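Last updated: November

4. Surfaces, containers and small items

4.1 Background to the choice of surfaces

The household survey in Kanard gave us 2227 usable entries on where people put small things down when they have no fixed place for them. Kitchen counters came first, followed by hall tables and the tops of washing machines. Many of the entries mentioned a patterned surface, and a good share of the complaints were about exactly that. People wrote that they had put a key, a hair clip or a screw on a speckled counter and then could not find it again, even when it was in plain view.

For the Milo study we wanted surfaces that would bring out this problem. Plain white laminate is common in laboratory work on search and sorting, but it was named in few of the Kanard entries. We settled on two printed patterns that are easy to find in shops, a marble look for the working surface and a terrazzo look for the walls behind and beside it. Both contain strong edges that do not belong to any object. The marble pattern does this with long veins and the terrazzo pattern with short, closed shapes, some of them close in size to the items being put away. 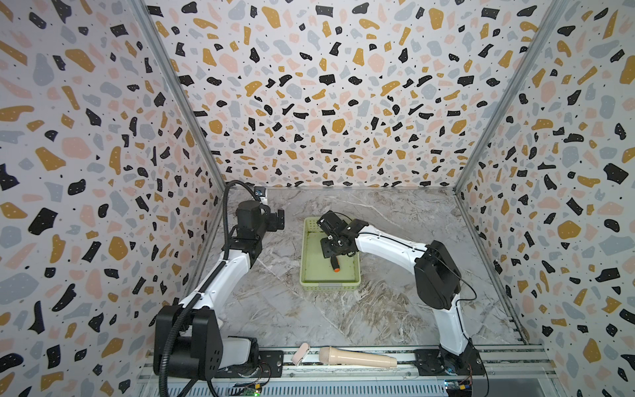 Small items were drawn from the Grarnik set, which covers hand tools, stationery and toys. We kept the original mix and did not remove items for being too easy or too hard to see. A screwdriver, for example, presents two different problems at once. The one lying in the green tray has a black handle and an orange tip, so the handle competes with the black chips in the wall pattern while the tip stands out against nearly everything. On the marble, the difficulty moves to items in the beige and gray range. The beige toy microphone on the front rail is a case of this kind, as its color is close to parts of the printed stone, while the small pink block beside it is closer to the pink in the walls. We scored each item separately against the marble and the terrazzo and did not average the two.

4.2 Containers

Most advice on tidying treats the container as a matter of size. The Kanard entries suggest that its color and its sides matter as well. Respondents who used a tray in a single bright or pale color said that they looked there first, and that they noticed sooner when something was missing from it. Respondents who used clear boxes reported the reverse, and several had stopped using them.

We chose light green for the main condition. It does not occur in either of the two patterns, and it is pale enough that dark items show against it. A container of this kind serves as a plain patch inside a busy setting. Its rim also gives a clear answer to the question of whether an item has been put away, which on an open counter is often a matter of opinion. Under our rule, an item counts as put away when its whole length is inside the rim. Items leaning on the rim were scored as out of place, even when they would not have fallen.

Container sides were coded as solid or perforated. Perforated sides are common in kitchen and bathroom baskets, where they let air and water through. They also bring a pattern back into what was meant to be the plain part of the setting, since the surface shows through the holes.

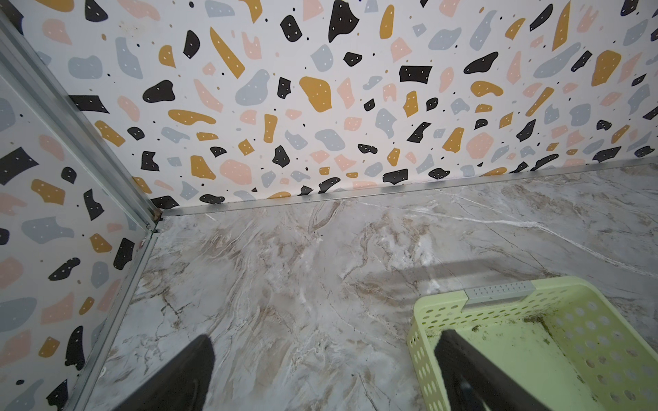 Figure 4. Pale green basket with perforated sides on the marble-patterned surface.

4.3 Dirt in containers

We had not planned to code dirt, and added it after the first 100 entries of the second survey round. Containers for small items are emptied often but washed seldom. In that round, 700 respondents answered the question on cleaning, and the most frequent answer was that the container was wiped only when something sticky had been spilled in it. Dust and crumbs gather where the bottom meets the sides, and the same can be seen with the grime along the inner edge of the basket in Figure 4. Dark residue of this sort reduces the advantage of a pale interior, at least for small dark items, which can be taken for dirt or hidden by it.

Dirt was coded on the Voyle scale, which runs from clean to heavily soiled in five steps. The scale was written for food storage boxes. We kept its wording except for the step that refers to smell, which we left out.

4.4 Limits of the setting

The walls stop the eye from traveling past the work surface, and a real counter usually has more behind it: a kettle, a window, a row of jars. The full item list contains 3000 pairings of item and background, and we have scored only those that involve the two patterns described here. Wood grain and checked oilcloth were both named often in Kanard and are left for the next round.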